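家庭厨房与餐区用品的清洁、存放及用药安全须知

发布时间：二月　　撰文：Amirul Ngau　　审阅：Kittipong Siriwan

本须知适用于一般家庭，重点说明厨房及餐区内与健康有关的日常事项，包括药品存放、食具与台面清洁、食盐取用以及窄口容器的养护。家中有婴幼儿、孕妇、高龄老人或正在接受治疗者，应同时遵从主诊医师或药师的个别指示。

一、药品不宜存放在厨房

许多家庭习惯将常用药放在灶台旁的抽屉或水槽上方的吊柜内，取用虽然方便，但上述位置温度与湿度变化较大，药片容易受潮，胶囊容易粘连，糖浆类制剂开封后更易变质。建议将药品移至卧室或书房的高处柜格，避光、干燥，并加装儿童安全扣。

1. 药品应保留原包装及说明书，不得将不同药片混装于同一容器。
2. 需冷藏的药品应放在冰箱冷藏室中层，装入带盖小盒，不得紧贴后壁，也不得放在冰箱门架上。
3. 外用药与内服药分层存放，消毒剂、除垢剂等不得与任何药品同柜。
4. 开封日期应以油性笔写在瓶身或盒面，不要写在瓶盖上，以免瓶盖调换后无法辨认。
5. 过期药品按所在地区的回收办法处理，不得倒入水槽。

使用分药盒的家庭，应在光线充足处分装，每次分装不超过一周的用量。分装时先清空桌面，只取出当次所需药品，一种装完并收好后再取下一种。未能辨认的散落药片一律弃用，不得凭颜色或形状推断其名称。

二、台面与餐桌的清洁

餐桌既用于进食，也常用于备菜、写字和堆放购物袋。购物袋底部可能沾有生肉汁液或泥土，不应直接放在进食的桌面上。清洁的顺序为：先清除残渣，再以温水和中性洗涤剂擦洗，然后用清水擦净，最后以干布抹干。处理过生肉、生禽或水产后，应在擦洗之后另行消毒，消毒剂的稀释比例及停留时间以产品标签为准。

木质桌面不宜长时间积水，也不宜使用钢丝球。木纹缝隙内的油污可用软毛刷蘸取少量洗涤剂，沿纹理方向轻刷。涂层已经剥落的部位容易藏污，应在修补之前停止在该处直接放置食物。

抹布应分区使用，至少将餐桌用布、灶台用布和地面用布分开，并以颜色区别。每日用毕洗净、拧干、展开晾挂，不要团放在水槽边。发黏或有异味的抹布应当更换。

含氯漂白剂不得与酸性除垢剂或含氨清洁剂混用。误混后如闻到刺激性气味，应立即离开，在确保自身安全的前提下开窗通风；出现咳嗽、胸闷或眼部灼痛者，应尽快就医。

三、食盐与调味瓶的管理

食盐结块多因蒸汽进入瓶内。烹调时不宜将调味瓶直接置于锅口上方抖撒，可先倒入干燥的小匙再下锅。需控制血压的家庭成员，应以定量盐匙取代随手抖撒，并将酱油、蚝油、榨菜等的含盐量一并计入。

以四口之家为例，一袋200克的食盐开封后，可在袋上注明开封日期，用完时再记一次，两个日期之间的天数即可作为估算家庭用盐量的依据。外出就餐及加工食品所含的盐不在此列，实际摄入量通常高于该估算值。

调味瓶每次用完后应擦净瓶口，添加新盐之前须将旧盐用尽，瓶身洗净并彻底晾干。顶盖小孔堵塞时，可用干净牙签疏通，不要对着孔口吹气。使用低钠盐前，肾功能不全者及服用保钾类药物者应先咨询医师，此类产品多以氯化钾替代部分氯化钠，不适合自行换用。

四、花瓶及其他窄口容器

窄颈容器内壁难以触及，瓶内积水数日即可滋生细菌，水面出现黏膜或异味时应立即更换。鲜切花的瓶水宜每2天更换一次，换水时将花茎下端浸水部分的叶片摘除。免疫功能低下者的居室是否适合摆放鲜花，应听取医护人员意见。

清洗时可注入温水及少量小苏打，静置后以长柄瓶刷旋转刷洗。瓶刷无法进入弯曲部位时，可放入一小把生米，加水摇动后倒出，米粒随即丢弃。清洗花瓶的刷子不得再用于奶瓶、水杯或其他食具。

洗净的容器应口部朝下沥干，再正放通风。细长瓶颈不宜作为单手提握的着力点，移动时应以另一只手托住瓶身。

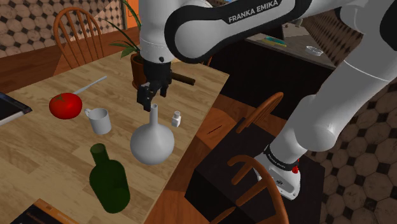
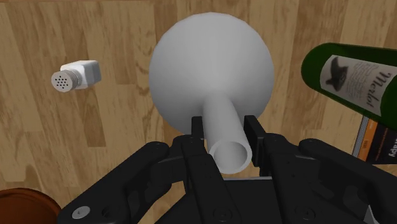
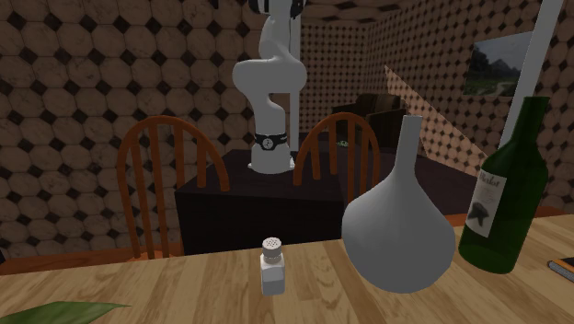 餐桌上的浅灰色窄颈花瓶与盐瓶

五、破损与割伤的处理

玻璃或陶瓷器皿碎裂后，应先让儿童和宠物离开，穿上硬底鞋再行清理。大块碎片戴厚手套拾取，细小碎屑用湿纸巾或宽胶带粘除，不得徒手抹扫。碎片以厚纸包裹、封好并写明“内有碎玻璃”或“内有碎瓷”后再投放。碎裂时附近敞口放置的食物一律丢弃。

发生割伤时，先洗手，再以流动清水冲洗伤口，用洁净纱布持续按压止血。按压期间不要反复揭开查看。遇有下列情形之一，应当就医：

- 持续按压后仍出血不止；
- 伤口较深或边缘明显裂开；
- 伤口内有碎片残留，嵌入较深者不得自行拔出；
- 手指麻木或不能正常屈伸；
- 破伤风疫苗接种情况不明，或距上次接种时间较长。

手部有伤口者应暂停处理即食食品；确需备餐时，先以防水敷料覆盖伤口，再戴一次性手套，并按正常频率更换。

六、定期检查

每月可选定一次时间，对照以下各项逐一查看：药品有效期，冰箱冷藏室温度，抹布与砧板状况，调味瓶是否受潮，清洁剂标签是否完整，急救盒内纱布、敷料及手套是否足够。检查结果写在柜门内侧的记录纸上，由家庭成员轮流填写。标签脱落、内容不明的瓶罐不得继续使用。

本须知仅供一般参考，不能代替诊断或治疗。误服药品或清洁剂时，不要自行催吐，应携带原包装立即就医，或联系当地急救及中毒咨询机构。

相关内容
- 砧板的分类使用与更换时机
- 冰箱冷藏室的分层存放方法
- 家庭急救盒物品清单
- 高龄老人分药盒使用说明
- 保温杯密封圈的清洗

Plillby 家庭健康资料室　　联系我们 ｜ 版权所有，未经许可不得转载 ｜ 返回顶部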